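Tuesday, November 26, 2019

Gripper day, continued. I wanted to get through the whole comparison before lunch and got through half of it, which is pretty good going for me.

Settings first, so I don't have to hunt for them again. Force runs 0 to 255 on the Kudo controller and I left it at 9 for anything small. Speed at 700 on both arms. I tried 1000 on the left for a few minutes and didn't love it – the fingers bang open and the whole wrist rings. Back to 700.

Wrenches were the surprise! I expected the flat shafts to slide around between the fingers, and they came up clean nearly every time as long as I went in square. Screwdrivers are fine by the handle and hopeless by the shaft. The flat black cases in the back corner I'm saving for both arms together, they're too wide for one.

Teresa Baptista came by and asked why I hadn't done the small parts yet (fair question), so I set up for those next. Fingers open on both sides, left arm hovering over the white ring plate, green and blue pieces out toward the middle.

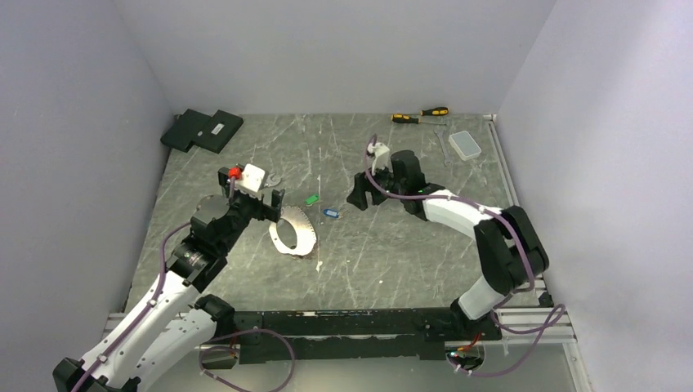

Small parts, Iler fingers

Green piece: easy lengthwise, annoying the other way. Blue piece: I kept nudging it along the table before the fingers closed, so I need to come in higher and drop straight down. The ring plate I can only get by the rim, and it tips as soon as it leaves the surface. Want to try it again from the notched side.

Cable thoughts while I'm at it. The purple run on the left arm arches out near the wrist and I'd like one more clip there. The right one goes over the top of the forearm and I like that routing better, so maybe just copy it.

Still to do: same set with the Oron fingers, same settings, same order. Teresa wants the Indau camera on for that round and I said yes before checking whether we have the mount. If we don't, it waits until January and I'll run the Oron set without it.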